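Two weeks with the Dutcombe practice pack

I teach an evening robotics class, and this month I have been trying the Dutcombe practice pack, which Brutov sells as a download for people who have no arm of their own. You get a simulated table, a two-fingered gripper, a wrist view and a set of kitchen objects to pick up. It runs on my four-year-old desktop without trouble. Setting up took me around 11 minutes, most of it waiting for the objects to load.

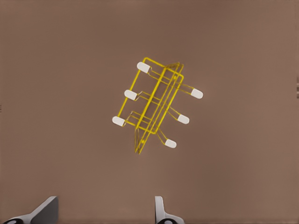 The objects are the best part of the pack. Brutov has picked things that are awkward to hold, and the dish rack is the one I keep going back to. It is all thin yellow wire with white caps on the feet, so from overhead there is more table than rack to look at. My first grasp script was written for solid blocks and was no use for it. I rewrote it to look for the middle of the rack and work outwards, and that was a decent evening's work.

Each object comes with 100 starting positions, and you can add your own in a plain text file. I would like more choice of table. 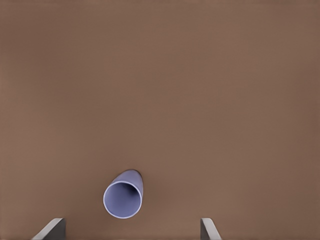 The manual is short and mostly clear, though the chapter on finger width still uses the names from the old version. I wrote to support in the morning and had a corrected page by teatime. The Jugah add-on, which brings in drawers and shelves, costs extra and I haven't bought it.

Before this I used Brakoslow. It has a bigger library, over 1,000 objects, but it crashed on me often enough that I gave up on it.
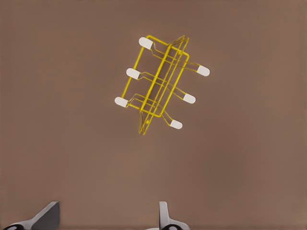
The dish rack from overhead, with the gripper fingers at the bottom.

I'll keep Dutcombe for the November class. The licence covers 2 machines, so I need to ask about a price for the rest of the room.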